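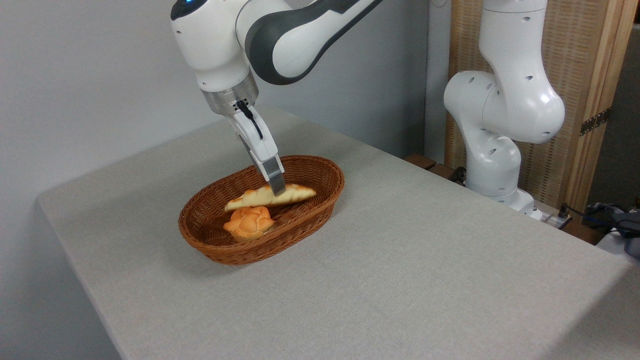 How should bread be kept once it has come home from the bakery? Crusty loaves belong in an open or loosely covered basket on the day of purchase, and anything left by evening should be wrapped, sliced and frozen.

The remainder of this entry sets out the practice of this household in more detail, several readers having asked for it after the November post on pantry shelving. It applies to ordinary bakery bread: long rolls, round buns, sourdough and the occasional croissant. Cream-filled goods are a separate matter and should go directly to the refrigerator.

The basket

An oval wicker basket is well suited to table service. The long shape accommodates a baguette or a tapered roll laid on the diagonal, with space in front for a bun or two. Wicker also permits air to pass beneath the bread, and a crust that would soften in a plastic bag within the hour remains acceptable through to dinner.

Both natural rattan and synthetic weave have been used in this kitchen. The synthetic kind may be rinsed in the sink and left upside down on the rack. Rattan should be brushed out with a dry pastry brush and wiped with a damp cloth no more than necessary. Crumbs collect where the side meets the base, and a basket put away with crumbs in it will attract pantry moths. The author learned this at the cost of two bags of flour and a quantity of rolled oats.

A liner is optional. The linen liners sold by Gekik fit the larger oval basket but bunch at the ends of the smaller one. A plain tea towel folded lengthwise has proved equally satisfactory and is easier to replace.

The tablecloth

A light grey cloth with a fine weave has been the standard covering for some time. It shows crumbs less readily than navy and stains less readily than white. It is shaken over the back step after breakfast and laundered at 40 degrees. Butter marks are treated beforehand with dishwashing liquid – a small amount, worked in with the thumb.

Selection

Purchases are made early, generally before nine, when the buns are still on the trays. The Arabzadeh bakery has been the regular supplier since the Stuten shop reduced its hours. Its lobed buns, shaped like a flower, pull apart neatly into portions and are recommended for households with children, as disputes over the size of a piece are largely avoided. The longer rolls are better for soup. A deep golden crust is preferred to a pale one, although opinion in this house is divided and the younger members continue to lodge objections.

Handling

Bread should be lifted from the basket at the middle and with a light grip. Long pastries break at the ends when seized there, and a flaky crust will shed over the whole table. Tongs are provided when guests are present. The spring-loaded pair from Clostach was found to close too firmly and has been reassigned to the barbecue.

Leftovers

Buns are frozen whole in a zip bag with the air pressed out. Long rolls are cut in half crosswise beforehand. To refresh either, the oven is set to 180 degrees, the crust is sprinkled with water, and the bread is heated for eight minutes from frozen, or five if thawed. The microwave is not recommended except for bread intended for immediate use in stuffing.

Stale ends are kept in a jar and put through the food processor once the jar is full. The resulting crumbs have been used on macaroni cheese, on baked fish and, with less success, in a treacle tart.

A further entry on bread knives is in preparation. Readers with views on serrated blades and their sharpening are invited to submit them in the comments.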